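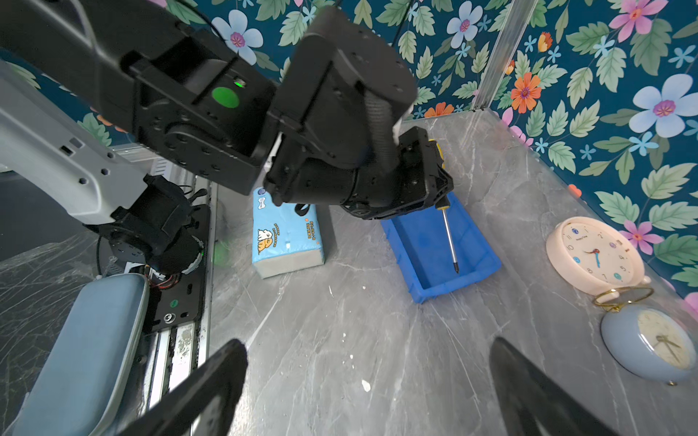 Según una lectora de Gorudari, la etiqueta del envase no decía nada sobre lavar la pared antes de empapelar, y a los pocos meses las juntas del pasillo empezaron a levantarse. Su consulta coincide con otras recibidas en el servicio de orientación doméstica de Flondero, por lo que se ha revisado la hoja de recomendaciones sobre papel pintado y se publica de nuevo con las correcciones oportunas.

CONSEJOS PARA LA COLOCACIÓN Y EL CUIDADO DEL PAPEL PINTADO
Servicio de Orientación Doméstica de Flondero
Hoja número 26. Edición revisada en julio

Preparación de la pared

Antes de comprar el material conviene examinar la superficie con luz lateral. Una lámpara apoyada contra el muro revela los desconchones y las marcas de rodillo que la luz del techo disimula. Los agujeros de tacos y clavos se rellenan con masilla, se dejan secar y se lijan con grano fino. En las paredes de cocina se recomienda lavar con agua tibia y un poco de jabón desengrasante, aclarar dos veces y esperar hasta el día siguiente.

Deben retirarse los embellecedores de enchufes e interruptores, previa desconexión de la corriente en el cuadro general. Los tornillos se guardan en un sobre con el nombre de la habitación. Si la pared es de yeso nuevo o absorbe mucho, se aplicará una imprimación; para comprobarlo basta con pasar una esponja húmeda y observar si la mancha desaparece enseguida.

Cálculo del material

Se mide el perímetro de la habitación y se divide entre el ancho del rollo para obtener el número de tiras. A la altura de cada tira se le suma la distancia de repetición del dibujo, que figura en la etiqueta. En los motivos grandes, como flores o ramajes, esta distancia puede alcanzar los 48 centímetros y el desperdicio aumenta en consecuencia. No se descuentan las puertas ni las ventanas pequeñas.

Todos los rollos deben proceder del mismo lote. En el almacén municipal de Kovudden se admite la devolución de rollos sin abrir, siempre que se presente el justificante de compra.

Colocación

1. Trace una línea vertical con plomada a una distancia de la esquina algo menor que el ancho del rollo. No tome como guía el marco de la puerta ni la propia esquina.

2. Corte la primera tira con cinco centímetros de más por arriba y otros cinco por abajo.

3. Encole el papel o la pared según indique el fabricante. Los papeles con base de tejido sin tejer suelen colocarse sobre la pared encolada; los de base de papel necesitan unos minutos de reposo, plegados sobre sí mismos.

4. Apoye la tira por la parte superior y alísela con el cepillo desde el centro hacia los bordes. Retire la cola sobrante con una esponja limpia, sin frotar.

5. En los rincones, corte la tira de forma que doble un centímetro sobre la pared contigua. La tira siguiente se coloca encima de ese doblez, de nuevo con plomada.

6. Al llegar a un rincón con un estampado floral, presente la tira en seco y compruebe a qué altura quedan las flores grandes a uno y otro lado. Es el lugar donde más se aprecia un dibujo mal casado, sobre todo en fondos oscuros.

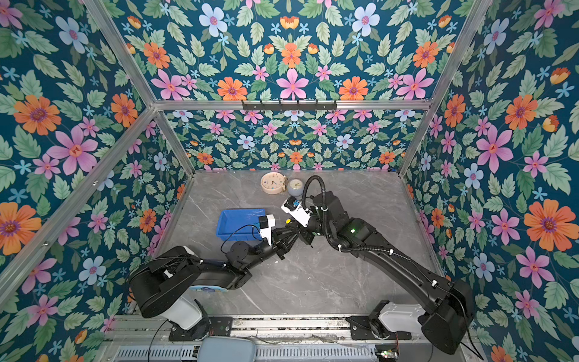 7. Recorte los sobrantes del techo y del rodapié con una cuchilla nueva y una espátula ancha como guía. La cuchilla se cambia cada pocas tiras; una hoja gastada desgarra el papel húmedo.

8. Mantenga cerradas las ventanas y apagada la calefacción hasta que la cola haya secado por completo.

Limpieza y conservación

Los papeles vinílicos admiten un paño húmedo. En los demás se quitará el polvo con un plumero o con el aspirador a baja potencia, siempre de arriba abajo. Las manchas de grasa recientes se tratan con papel absorbente y plancha tibia, sin vapor, después de hacer una prueba en un lugar poco visible. No se emplearán lejía ni estropajos.

Una junta levantada se repara con cola específica, aplicada con pincel fino por debajo del borde, y se presiona con un rodillo de juntas. Conserve al menos un retal grande de cada papel, enrollado y lejos de la humedad, para futuros remiendos.

Consultas y préstamo de herramientas

La plomada, el cepillo de empapelar y la mesa plegable pueden solicitarse en préstamo en el local de la calle Swanson, con la referencia 639 del catálogo. La presente hoja está disponible en el mostrador con el número de depósito 2.631.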